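Research Participants Wanted: Shared Meals and Evening Routines in Grelardale

Are you living with at least one other adult in Grelardale or Lorkard? Do you eat your main meal at home most nights of the week? We are looking for households to take part in a study of how people plan, cook and share food on ordinary weekdays.

The study is run by the Niazi Center for Household Research in Dorkbridge. Enrollment is open until the end of January, or until all the places are filled.

What the study is for

Most of what is known about home meals comes from shopping records and from one-time surveys. Shopping records show what was bought. Surveys show what people remember, usually a week or more later. Neither is much help with the things we want to learn: who decides what to cook, when that decision gets made, what happens when someone comes home late, and how often the plan changes between lunch and dinner.

We are interested in normal evenings. Frozen pizza counts. Cereal at the counter counts. So does a night when everyone eats something different at a different time. You don't need to cook well, or cook often, and we won't score your meals for nutrition or give you advice about your diet.

The results will be used in a report on work schedules and family time, and in a guide for employers in the area who are thinking about changing their shift hours. Lorkard has two large employers that start their evening shift at 4 p.m., and we have heard from many parents there that this makes a shared dinner close to impossible. We would like to know what people do in place of it.

Who can take part

You can sign up if:

You are 18 or older.
You live in Grelardale or Lorkard and have lived at your current address for at least 6 months.
You share your home with at least one other adult. Roommates, couples, siblings, and parents with grown children are all fine.
At least two adults in the home agree to take part.
You can read and write English well enough to keep a short diary. If one adult in the home would rather give their answers by phone, we can set that up.

You can't sign up if anyone in the home works for the Center, or if your household took part in our grocery study last year. People who only filled out the short mail survey are still welcome.

Children may live in the home and may be mentioned in the diary by first initial. We don't ask children to fill anything out, and we won't interview them.

We would especially like to hear from households where at least one person works evenings, nights or rotating shifts. These households tend to be missing from studies like this one, partly because the interviews are always held during the day. Ours can be held at other hours (see below).

What you would do

The study has four parts. They take place over about two months, with long breaks in between.

Part one is a phone call. A member of our staff will go over the study with you, answer questions, and ask who lives in your home and what hours they work. The call takes 15 minutes.

Part two is a visit to our office in Dorkbridge. Both adults come in together. You will sign the consent form, pick up your diary booklets, and do a practice entry with one of us so the format makes sense. You will also do a planning task, in which the two of you plan a week of dinners from a set of printed cards while we record the conversation. There are no right answers, and we won't stop you if you get off topic. Some pairs finish quickly and some take most of an hour, so please leave yourselves enough time.
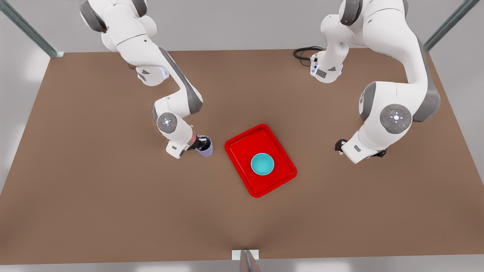

Part three is the diary. Each adult keeps one on their own for 8 days in a row. Please don't compare entries until both booklets are turned in. We know this is hard when the booklets are sitting in the same kitchen, and it is fine to remind each other to write. Each entry asks what you ate in the evening, who was there, who made it, what time it started, and when you first knew what dinner would be. There is a blank space at the bottom for anything else. Most entries take a few minutes. If you miss a day, leave it blank and go on to the next one. A blank day is more useful to us than a day filled in from memory.

Part four is a joint interview after the diaries come back. We will ask about a few of the evenings you wrote about and about how the week compared with a usual one. The interview can be done at our office, by video, or in your home, whichever you like. We hold interviews as late as 9 p.m. and can start as early as 6 a.m. for people coming off a night shift.

What you will get

Each adult who finishes the office visit, the diary and the interview will be paid. The amount is listed in the information sheet we send after your phone call, together with the payment dates. You will be paid in stages, so if you leave the study partway through you keep what you have already earned. Payment is by check or prepaid card.

We will pay for bus fare to the office visit or give you a parking pass for the lot behind the building. Child care is not available at the office. Children are welcome to come along, and there is a waiting room with books and a table, but a third adult should come with them if they are under 8.

You will also get a short summary of the findings when the report is finished. Please don't expect it soon. Reading and coding the diaries is slow work, and we do all of it by hand.

Privacy

Your name will not appear on your diary or on the recordings. Each household gets a code, and the list that links codes to names is kept apart from everything else. Recordings are typed up by our own staff and then erased. The typed versions are kept with names, street names and workplaces taken out.

We may quote from diaries and interviews in the report. If we want to use a long quote, or one that a neighbor or coworker might recognize, we will send it to you first and you can say no.

What you write in your diary will not be shown to the other adult in your home. In the joint interview we will only bring up evenings that both of you have agreed can be discussed. You will each mark these on a separate form when you return your booklet.

No employer will be told who took part. The employer guide will use combined results only.

Taking part is voluntary. You can skip any question, and you can leave the study at any time without giving a reason. If you leave, you can ask us to destroy what we have collected from you, up to the point when the report goes into final draft.

Places

There is room for 72 households. We are trying to fill half of these places from Lorkard, so if you live in Grelardale you may be put on a waiting list even if you meet all of the requirements. We will let you know either way. People on the waiting list are called in the order they signed up, and in past studies most of them were offered a place in the end.

Please sign up only once per household. It doesn't matter which adult makes the first call.

Questions people have asked

My partner and I almost never eat together. Is there any point in signing up?

Yes. Please do.

We are going away for part of the diary period. Can we shift the dates?

Yes, as long as both adults keep the diary over the same days. Tell us on the phone call, or later if plans change. We would rather move your start date than have you write a diary in a hotel.

There are four adults in our house. Can all of us take part?

Two adults are needed, and up to four can keep diaries. Everyone who keeps a diary is paid. Only two come in for the planning task — you can decide between you who that will be.

Do we need to cook the dinners we plan at the office?

No. The cards stay with us and you are free to forget about them.

Do you need photos of our meals?

No. Please don't send any. The diary is written only.

I have a restricted diet. Is that a problem?

No. The card set includes blank cards, and you can write in whatever you eat.

How to sign up

Call the study line at the Center and leave your name, your town, and a good time to reach you. You can also fill out the contact form on the Center's website or pick up a paper form at the front desk of the Grelardale public library. Paper forms are collected every Friday, so allow a little extra time for us to get back to you.

When you leave a message, please say whether anyone in your home works evenings or nights. We use this to decide when to call, and we don't want to wake anyone up.

Questions about the study can be sent to Ama Boateng, study coordinator, by way of the contact form. Write "Meals" in the subject line. If you have a complaint, or a concern you would prefer not to raise with the study team, the form has a separate box for that, and those messages go to the Center's ethics office.

Large-print diary booklets are available. Ask for them on the phone call and we will have them ready at your visit.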